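Astel Open Cabinet, White
Kimthorpe Storage - Living Room and Hall

The Astel is a freestanding cabinet that combines open shelving with a closed upper-left compartment. It is supplied in white only. The closed compartment has a door with an arched cutout, backed by gray mesh, so items inside are screened but air can still pass through.

The remaining compartments are open at the front. The upper-middle section is divided by shelves and suits small items: frames, chargers, bottles. The right shelf and the lower-left compartment take books, which can be stacked flat if they are too tall to stand.

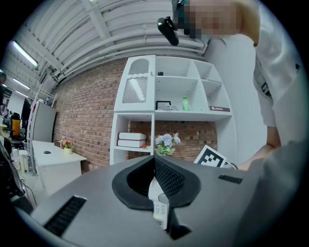 Maximum load per shelf is 9 kg, evenly distributed. Heavy items should go in the lower compartments. Shelf pins are steel, 4 per adjustable shelf, and spares can be ordered under part number 475.

Assembly takes two people. Fit the door last, after the cabinet is upright and leveled. On brick or masonry walls use a wall plug suited to the material - the strap and screw in the kit are for timber framing only. The cabinet must be anchored before use.

Clean with a damp cloth and dry at once. Do not use solvent on the mesh. Dust collects along the wavy edge in front of it and can be removed with a soft brush.

The finish was changed in April to the Stimwood low-sheen coating. Doors from earlier stock fit the current cabinet but are slightly glossier.

Returns are accepted within 28 days if the cabinet is unassembled and in its original carton. Books, flowers and other accessories are not included.

Parts and technical questions: Dalva Lacerda, Kimthorpe spares desk
Page revised 3 Jul 2021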